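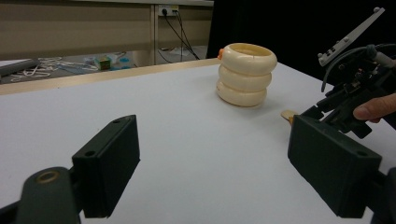
27 octobre 2023

Journée des anneaux. J'ai enregistré 62 épisodes ce matin, toujours la même tâche : prendre, poser, recommencer. Annick Gauthier veut en avoir 400 avant la fin du mois, et 1 000 pour l'ensemble des objets. Je trouve que c'est beaucoup pour deux personnes.

Mon poignet droit me fait mal depuis midi. J'ai remarqué que je ferme les pinces trop vite quand je suis fatigué, et le modèle apprendra aussi cette mauvaise habitude. J'ai donc supprimé huit épisodes. Kendra Vachon m'a conseillé de changer l'angle d'approche plus souvent, ce que je ferai demain.

Le soir, j'ai écrit à Kinurex au sujet du disque. Pas encore de réponse.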